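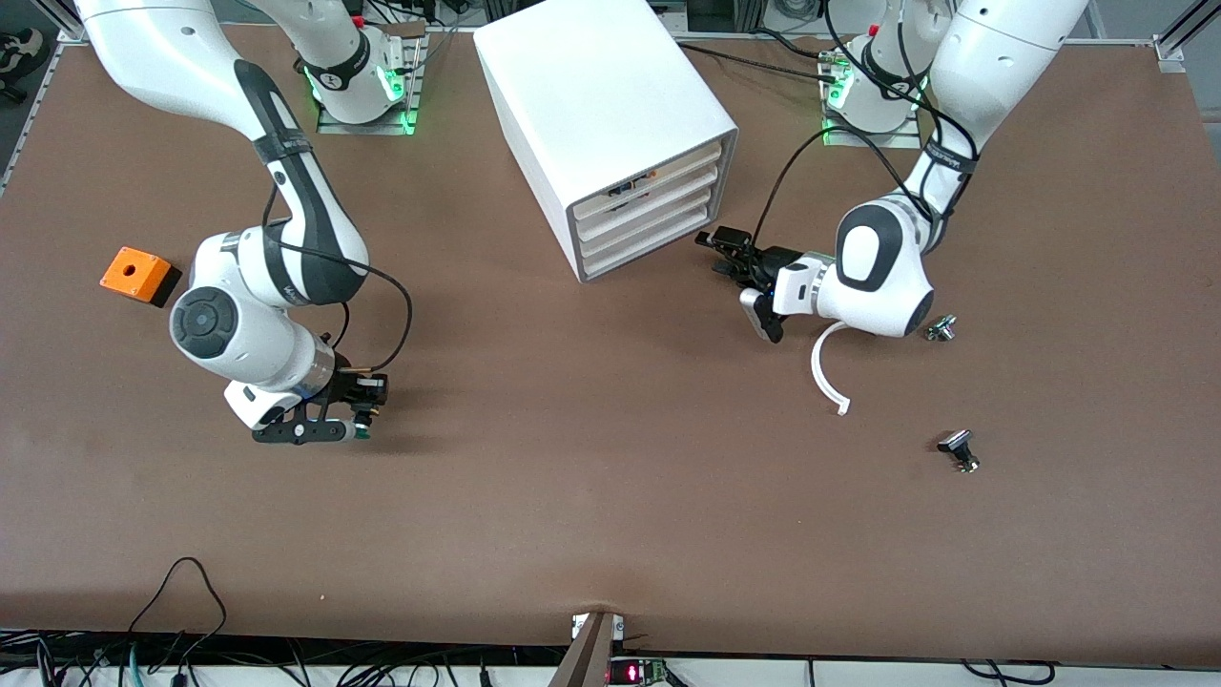

Wiren two-arm bench, with the drawer cabinet between the arm bases.

Wiren – shared two-arm bench

Wiren is the two-arm robot bench at the Eltport shared workshop. It was built here by members, one evening at a time, and any member can book it after the intro session. It has two white jointed arms on one table, a black gripper on each, and enough open surface in the middle to lay out a small job. We love this thing. It's slow and a bit fussy about calibration, and it's the most fun piece of equipment in the building.

What it is

Both arms are fixed near the far side of the table, each on its own metal plate, and they reach forward and down into the shared area. We name them from the robot's side, so if you stand at the near edge facing the bases, the "right arm" is on your left. Everybody gets this wrong the first time. The booking sheet, the software and the labels in the pose files all use the robot's side, so please stick to it when you write up a problem.

The metal rails around the far part of the table were there before the arms were. The first version of Wiren was a one-arm setup on a desk, and the desk moved every time the arm did. Going to a proper table with rails fixed that in one afternoon, and the second arm came along later when we had room for it.

The control program is Grondora, which a few of us wrote and still argue about. It handles both arms from one window, records poses, plays them back, and has a simple list view where you can put steps in order with pauses between them. You can also write scripts for it if you want loops or you want one arm to wait for the other. Scripts are plain text files and the ones in the shared folder are good starting points – copy one before you edit it!

At a glance

Arms: two, both run from Grondora
Grippers: parallel-jaw, one per arm
Spacing between base centers: 26 inches
Total spent on the build: $2,794, covering the used arms, table, rails, mounting plates, power and cable
Saved poses in the starter set: 22
Location: Eltport workshop, back room
Booking: two-hour slots, intro session required
Fee: included with membership

About the price: the arms were secondhand and we got lucky. If you're pricing a build of your own, don't use our total as a guide. The table and plates are easy to copy for little money and the drawings are in the shared folder.

The drawer job

The job most people start with is the drawer cabinet. It's a small white plastic unit with four stacked drawers, and it stands on the table between the arms with its front turned to the side so that the left gripper can come straight at it. One arm opens a drawer, the other brings a part over, the drawer gets closed again. It sounds tiny. Try it! A drawer front that you pull without thinking takes a surprising amount of fiddling when the hand doing it has two fingers and no feel for whether the drawer is sticking.

We picked a cabinet this light on purpose and it has a downside: pull a drawer at a slight angle and the whole unit walks toward you. Straight pulls work much better. In Grondora, set the gripper square to the front first, save that as a pose, and then make the pull a single straight move from there. Don't chain it from a pose on the other side of the cabinet, as the arm will take the short way around and the short way goes through the top drawer. We've replaced that drawer once.

For parts to handle, we keep a mixed lot in the tray by the booking sheet. The orange cube with the hole on top is the friendly one, with flat sides and a color you can find again when it gets knocked somewhere. The small metal fittings are harder. The round ones like to roll as the fingers close, so come in low and close slowly. Thin curved plastic is the hardest of all, and if you get a pickup on one of those strips to repeat ten times in a row, please save the script and put your settings in the notes. Several of us want to see it.

Grippers and Gill tips

The fingers take swappable tips. Ours are a workshop design called Gill, named for the ridges cut across the pad. We drew them after the smooth ones kept letting go of anything round. The current version is number 19 and the files are in the shared folder along with all the old ones, including a few that were plainly terrible and are worth a look for that reason.

Print Gill tips in the flexible filament, ridges facing up, no supports. If the ridges come out fuzzy, trim them with a knife before fitting. A tip should push on with firm thumb pressure. If it slides on easily, print another at the next size up, or it will end up in a drawer with your part.

Tips wear. Run a fingernail across the ridges before your slot and swap the tip if you can't feel them. Spares are in the jar.

Cables

Each arm has a black cable running down the outside to the wrist, left in a loose loop so the joints can turn. Leave the loop alone. It looks untidy, and more than one helpful person has wanted to tie it down. We did tie it down in the first month, and the wrist pulled its own plug out during a big turn. If the loop is catching on something, move the something.

The near edge of the table is where the wiring lives, and it's still a nest. A cover for that strip is on the list. For now, keep cups, screws and sleeves away from it and work from the left or right end of the table when you're setting parts out.

Booking and first session

The intro takes one slot. You'll power up both arms, home them, run the starter poses at low speed, and then teach a short pickup of your own. We ask everyone to do it even if they've used robot arms before, mostly for the things that are odd about this bench.

Before you run anything:
- Check the power switch is within your reach and you know which way is off.
- Clear loose parts out from behind the bases.
- Home the left arm first, then the right. They can touch if they home together.
- Set speed to the lowest step for any script you haven't seen run.
- Keep your hands off the table while either arm is powered and moving.

When you're done, park both arms, power down, put the parts back in the tray and write a line in the log. "Fine" is a perfectly good line. If you bumped something, say what and where, and run the calibration check so that the next person doesn't spend half a slot wondering why every pose is off to one side.

Known quirks

The right arm settles slightly after a long downward move. Add a one-second pause before closing the gripper and the problem goes away.

Grondora loses the left arm if you plug it in after the program is open. Close the program, wait, open it again. Yes, it's on the list too.

The far corners of the table are in reach on paper. In practice the elbow gets so straight that the move turns jerky, so bring the work in toward the middle.

Afternoon sun in June lands right across the table, and anyone trying out a camera-based script should book a morning or pull the blind.

What we'd like to do next

The two-handed stuff is where this bench gets exciting, and we've barely started on it. Passing a part from one gripper to the other works most of the time with the cube. Holding the cabinet steady with one arm while the other pulls a drawer works too, and it solves the walking problem nicely, though the timing script is a mess and could use someone with patience. After that we want a sorting run: parts dropped anywhere in the open area, each one put in the right drawer, start to finish without a person reaching in.

If any of that appeals to you, come to an open evening. The bench is usually on, and whoever has the slot is usually happy to have company. No programming needed to begin with – teaching poses by hand gets you a long way.

Files in the shared folder

Table and plate drawings, the Gill tip files with all versions, the Grondora installer and script samples, the wiring sketch (out of date for the right arm's power lead, otherwise good), and the calibration check sheet. Print the sheet at full size with scaling turned off.

Related equipment
Small-format 3D printers
Electronics bench and soldering stations
Drill press
Laser cutter
Grondora script library
Gill tip files and print settings
Parts tray wish list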